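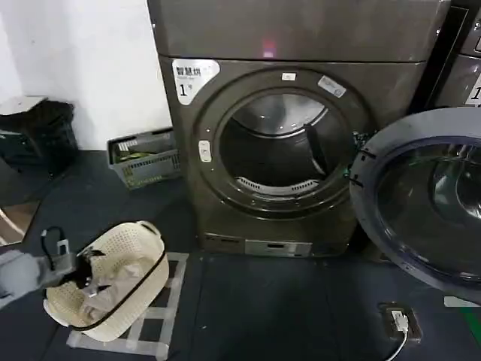 Sunday, dryer bench, Flindemdale

Third stall on the unload job this week, and I finally caught one while standing next to the stop button. The left arm goes into a protective stop on the way down with the basket, always in the last bit of travel, and the log says overcurrent on joint 6. I'd been blaming the load, but there was one crumpled garment bunched up against the side of the basket and that was it, so weight is out. What I do wonder about is the grip. We take the basket by the rim, it hangs at a bit of a tilt, and the wrist has to fight that the whole way to the taped outline on the mat. Add the black cable looping over the gripper and I can believe the wrist gets tugged at both ends!

Win­ding the log back, the current climbs for 7 seconds before the trip - so it's a slow drag, no bump. Győző thinks the cable is too short once the wrist passes 90 degrees. Birger thinks it's my payload setting in Plarkis, which I left alone after we swapped fingers (guilty, will check).

Tried so far: speed down to 63 percent, still stalls, just later. Restarted the controller, no change. Ran the same path with no basket and it went through clean every time, which kind of helps Birger's side, grr.

The part I don't like is the recovery. After the stop the fingers stay closed, fine, but on reset the arm gave a small jerk upward before it settled. Nobody reaches in for the basket until the reset is finished and the arm is in hold, please, and keep clear of the open door too.

To do: longer cable loop, redo payload, ask Thomas for the old Osetura wrist logs from August.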